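Costume Credits Belong on the Screen

Award shows and streaming specials now publish long lists of who wore what. The lists name the fashion house and the jeweler. They seldom name the workroom that cut the garment, and for stage and television costumes that omission makes the record wrong.

Take the spring special Flasturside, a variety program with 12 musical numbers. Press coverage credited every look to Adalum, the label that paid for placement. The beaded coats in the finale came from Kubíček, a rental house with a stock of 2375 pieces, and were altered for the broadcast.
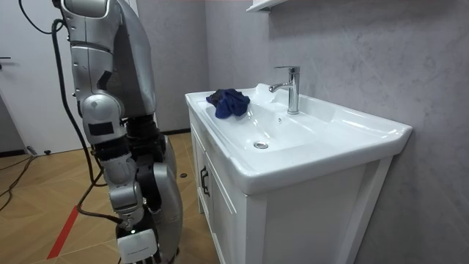 Alteration is a separate job from design. A coat built for theater has wide seams and heavy lining. Under television lights it has to be recut, and the beading has to be moved by hand. On one coat that meant more than 1000 beads.
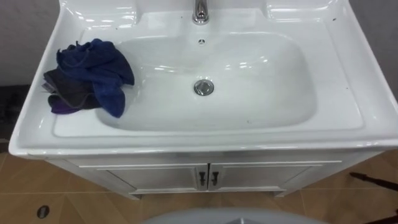
Issue 50 | Opinion

The usual objection is screen time. Closing credits are already squeezed into a corner while the next program is promoted, and another card would be unreadable. This is a fair point about broadcast. It does not apply to streaming, where a text page can sit beside the episode at almost no cost.

Stino, the fan-run costume index, already does this work - unpaid, and from still frames. Its entries are often better than the official ones. A producer could supply the same data in March, when the rental contracts are signed.

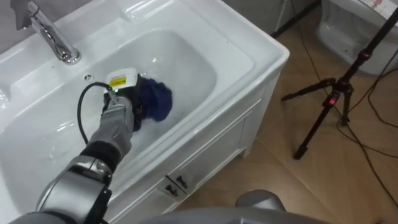 What a Credit Should Contain

Four fields are enough: designer, maker, owner, and alteration shop. If a field is unknown, leave it blank. A blank can be filled in later, while a wrong name tends to be copied from one site to the next.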